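잠옷 차림으로 6킬로미터, 솔란지 칼데이라는 올해도 안 뛴다

테스타우 호스피스 후원 걷기 행사의 기획자를 만나다

솔란지 칼데이라는 약속 시간보다 먼저 와서 이미 커피를 반쯤 비운 상태였다. 인사를 건네자 대뜸 물었다. “혹시 저더러 같이 걸을 거냐고 물어보실 건가요? 그럼 미리 말씀드릴게요. 아니요.”

테스타우에서 해마다 4월에 열리는 ‘잠옷 걷기’는 이름 그대로 잠옷을 입고 밤길을 걷는 모금 행사다. 코스는 6킬로미터. 옛 역사 앞에서 출발해 강변을 따라 불사이드까지 갔다가 돌아온다. 모인 돈은 전부 지역 호스피스의 야간 방문 간호에 쓰인다. 지난해에는 1,193명이 걸었다. 행사를 처음부터 꾸려 온 칼데이라는 그중에 없었다.

“저는 출발선에서 호루라기를 붑니다. 중요한 일이에요. 아무나 못 불어요. 작년에 이니스한테 한번 맡겼더니 십 분 일찍 불더라고요.”

이니스 크룩섕크는 코스 안전을 맡고 있다. 나중에 전화로 확인해 보니 그의 기억은 조금 달랐다. “십 분이 아니라 사 분이었습니다. 그리고 추웠어요.”

시작은 꽤 조용했다. 칼데이라의 어머니는 마지막 몇 달을 집에서 보냈고, 밤마다 간호사 즈디슬라바 콜라르가 찾아왔다. 칼데이라는 그 시절 이야기를 길게 하지 않는다. 대신 간호사의 신발 이야기를 한다. “현관에서 신발을 벗는데 늘 끈을 안 풀고 뒤꿈치로 밟아서 벗으셨어요. 새벽 두 시에 그 소리가 나면 아, 이제 좀 자도 되겠구나 했죠. 어머니도 그 소리를 아셨어요. 눈을 감은 채로 ‘왔네’ 하셨으니까요.”

장례를 치르고 한 달쯤 지나, 야간 방문이 예산 때문에 일주일에 나흘로 줄어든다는 소식이 들렸다. 칼데이라는 항의 편지를 썼다. 아주 정중한 답장이 왔다고 한다. “너무 정중해서 액자에 넣을 뻔했어요. 결론은 돈이 없다는 거였고요.”

그래서 걷기로 했다. 정확히는 남들을 걷게 하기로 했다. 왜 하필 잠옷이냐고 묻자 그녀는 어깨를 으쓱했다. “밤에 아픈 사람 옆을 지키는 가족들은 다 잠옷 바람이에요. 멋진 의미가 있다고 써 주셔도 되는데, 솔직히 첫해에는 단체 티셔츠 만들 돈이 없었어요. 잠옷은 다들 집에 있잖아요.”

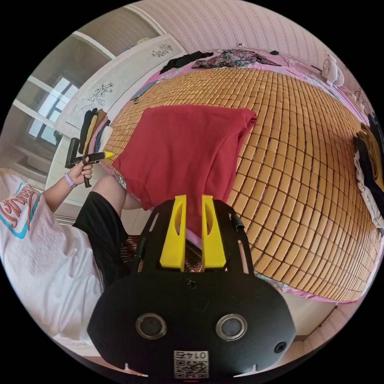 첫해 참가자는 64명이었다. 그중 상당수가 칼데이라의 친척이거나 친척에게 끌려온 사람이었다. 비가 왔고, 면 잠옷은 물을 먹으면 놀랍도록 무거워진다는 사실을 모두가 배웠다. 불사이드 반환점에서 나눠 주기로 한 수프는 배달 차가 길을 잘못 들어 행사가 끝난 뒤에 도착했다.

“그런데 아무도 집에 안 가더라고요. 젖은 잠옷을 입고 주차장에 서서 수프를 기다렸어요. 맛은 없었습니다. 그건 꼭 써 주세요. 그 집이 이제 우리 후원사라서 제가 직접 말은 못 해요.”

후원사인 루카치 식당의 이름을 밝혀도 되느냐고 묻자 그녀는 잠시 생각하더니 괜찮다고 했다. 수프는 그 뒤로 나아졌다고 한다. “조금요.”

참가자가 늘면서 행사에도 규정이 생겼다. 반사띠를 두를 것, 끌리는 바지는 접어 올릴 것, 슬리퍼는 금지. 마지막 항목은 크룩섕크가 넣었고, 해마다 항의를 받는다. 접수를 맡은 사비나 브라베츠는 문의 전화의 절반이 슬리퍼 이야기라고 했다. “뒤축이 있는 슬리퍼는 신발이냐, 털이 달렸는데 밑창이 고무면 어떠냐. 한 분은 사진을 여섯 장 보내셨어요. 각도별로요. 저는 경제학을 전공했습니다.”

가장 나이 많은 참가자는 82세의 부야르 지브코비치다. 두 번째 해부터 빠진 적이 없고, 매번 같은 줄무늬 잠옷을 입는다. 아내가 호스피스의 돌봄을 받았다는 이야기는 본인이 먼저 꺼냈다. “집사람이 사 준 건데 난 이 무늬가 싫었어요. 죄수 같다고 했더니 그럼 죄수답게 얌전히 있으라고 하더군요. 지금은 일 년에 한 번 입습니다. 그 정도면 서로 체면이 서지요.”

지브코비치는 루멘이라는 개와 함께 걷는다. 개는 잠옷을 입지 않는다. 한 번 입혀 봤는데 출발도 하기 전에 벗어 버렸다고 한다. 기록상 루멘은 주인보다 늘 조금 먼저 들어온다. 줄 길이만큼이다.

이쯤에서 모금액을 물었다. 칼데이라는 숫자를 좋아하지 않는다며 브라베츠에게 넘겼고, 브라베츠는 회계 보고가 끝나지 않았다며 칼데이라에게 도로 넘겼다. 둘이 한참 눈짓을 주고받은 끝에 얻어 낸 대답은 이렇다. 야간 방문은 다시 일주일 내내 이루어지고 있다.

“그거면 됐죠.” 칼데이라가 말했다. “뭐, 더 있으면 더 좋고요. 기사에 계좌 번호 실어 주시나요?”

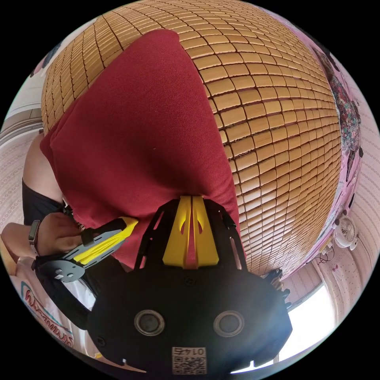 올해 달라지는 점

출발 시각이 밤 9시에서 8시로 당겨졌다. 아이를 데리고 오는 가족이 많아졌기 때문이라는 것이 공식 설명이고, 크룩섕크가 일찍 자고 싶어 해서라는 것이 브라베츠의 설명이다. 강변 산책로 일부가 공사 중이어서 코스는 우체국 뒷길로 돌아간다. 거리는 그대로다. 크룩섕크가 바퀴 달린 측정기를 밀며 두 번 재 봤다고 한다.

콜라르 간호사도 처음으로 참가 신청을 했다. 그동안은 행사 날마다 근무가 잡혀 있었다. 칼데이라는 이 소식을 전하면서 커피잔을 한참 만지작거렸다. “신청서에 신발 칸이 있거든요. 거기다 ‘끈 있는 것’이라고 쓰셨더라고요. 풀어서 신으시려나 모르겠어요.”

그러면 이번에는 함께 걷느냐고 다시 물었다. 칼데이라는 무릎이 안 좋다고 했다. 왼쪽이냐 오른쪽이냐고 묻자 대답하는 데 시간이 좀 걸렸다.

“왼쪽이요. 아니, 그날 봐서요. 호루라기는 사비나한테 맡길 수도 있어요. 이니스는 안 됩니다.”

참가 신청은 테스타우 옛 역사 안내 창구에서 받는다. 당일 접수도 가능하지만 반사띠는 먼저 온 사람부터 나눠 준다. 슬리퍼 관련 문의는 전화 대신 안내문을 먼저 읽어 달라고 브라베츠가 부탁했다.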